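Fil un peu long sur notre panne de pince. Je le fais surtout pour les gens qui bossent avec un bras au-dessus d'une cuisine jouet et qui ont, comme nous, une confiance totale dans leur bouton d'arrêt. 1/

La tâche est bête comme chou : prendre un légume en plastique, le mettre dans la casserole, remonter, recommencer. On en fait des centaines par jour.

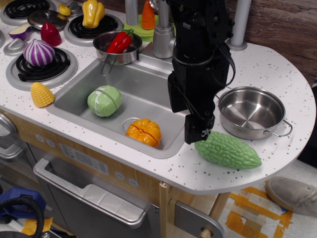
Et donc le 29 mars 2025, en fin de matinée, le bras s'est mis à descendre alors que personne ne lui avait rien demandé. Pas vite, hein. Mais il descendait, et il ne s'arrêtait pas. 2/

J'étais à côté, la main à deux doigts du plan de travail parce que je venais de remettre un poivron à sa place. Je l'ai retirée, j'ai dit un gros mot, et j'ai tapé sur l'arrêt logiciel. 3/

Rien. Le bras continue. Je retape. Toujours rien. C'est là que Roos Stevens, qui était de l'autre côté de la pièce, a foncé sur l'arrêt coup-de-poing (le vrai, le rouge, celui qui coupe le courant des moteurs). Là, oui, ça s'est arrêté. 4/

Bilan matériel : un bout de doigt de pince tordu et une marque sur le plan de travail. Bilan humain : zéro bobo, mais j'ai eu les jambes en coton jusqu'au déjeuner. 5/

Évidemment, premier réflexe de tout le monde : « c'est le câble ». Chez nous c'est toujours le câble. Les câbles de la pince longent le bras et font une boucle en bas, on en a déjà usé deux depuis septembre. 6/

Maarten Declercq a passé l'après-midi à remuer la boucle dans tous les sens en regardant les trames défiler. Quelques erreurs, oui. Mais très loin de quoi expliquer une descente continue. Câble innocenté (enfin, pas complètement, on l'a changé quand même). 7/

Deuxième suspect : le contrôleur Dosetti. Et là j'ai enfin sorti les journaux, ce que j'aurais dû faire avant d'accuser qui que ce soit. 8/

Ce que racontent les journaux : la boucle de commande tourne normalement, puis le processus qui envoie les consignes se fige pendant 900 ms. Et pendant ce temps, le contrôleur garde la dernière vitesse reçue. Qui était « descends ». 9/

Ensuite le processus se réveille, constate qu'il est en retard, et au lieu de jeter les vieilles consignes, il les vide toutes, dans l'ordre, gentiment. 40 consignes de descente à la suite. Mon clic sur l'arrêt était dans la même file, tout au bout, bien poli, à attendre son tour. 10/

Je vous laisse relire la phrase précédente. L'arrêt. Dans la file. Derrière les mouvements. 11/

Et c'est moi qui ai écrit ça ! J'ai retrouvé le commit, message : « simplification de l'envoi des commandes ». Ah ben pour être simple, c'était simple. 12/

Reste à savoir pourquoi ça s'est figé. Keabetswe Sithole a trouvé en une heure : l'écriture des épisodes sur le disque se faisait dans le même processus, et le disque était presque plein. On venait de passer les 3 000 épisodes et aucun n'avait été déplacé sur le serveur. 13/

Donc, pour résumer la chaîne : disque plein – écriture lente – processus figé – contrôleur qui garde la vitesse – file qui se vide d'un coup – arrêt qui fait la queue. Chaque maillon tout seul, on l'avait sûrement déjà eu dix fois sans s'en rendre compte. 14/

Et le chien de garde, me direz-vous ? Il y en a un dans le Dosetti. Il était réglé sur deux secondes, parce qu'au début du projet il se déclenchait tout le temps et que ça nous agaçait. Je me souviens très bien du jour où on l'a relâché « pour cette semaine ». 15/

Ce qu'on a changé :
L'arrêt a son propre canal et ne passe plus par aucune file.
Une consigne trop vieille est jetée, point.
Chien de garde à 100 ms, et s'il nous agace, on cherche pourquoi.
L'écriture disque est partie dans un autre processus.
Hauteur plancher imposée côté contrôleur, au-dessus du plan de travail. 16/

Et on ne met plus les mains sur le plan de travail tant que les moteurs sont sous tension. C'était déjà dans la consigne écrite, je précise. Je l'ai signée, cette consigne. 17/

Pour vérifier, on a refait le coup exprès : disque rempli, processus gelé à la main, bras en descente, tout le monde derrière la ligne. 16 essais. Le bras s'arrête à chaque fois. Gianni Sala tenait le coup-de-poing et n'a pas eu à s'en servir, il avait l'air presque déçu. 18/

Petite réserve : ces essais, on les a faits à vitesse réduite. À pleine vitesse la distance d'arrêt sera plus longue et je n'ai pas encore le chiffre. Je le poste dès que je l'ai. 19/

On me demande en privé si le bras du site de Hereck est concerné. Même code, donc oui. Dirk Segers l'a mis hors service le soir même et il ne repart qu'avec la nouvelle version. 20/

Si vous avez un montage du même genre, faites juste ce test : gelez votre processus de commande pendant un mouvement lent, appuyez sur votre arrêt logiciel, et regardez. Avec quelqu'un sur le bouton rouge, s'il vous plaît. Et racontez-moi, même si c'est moche – surtout si c'est moche. 21/21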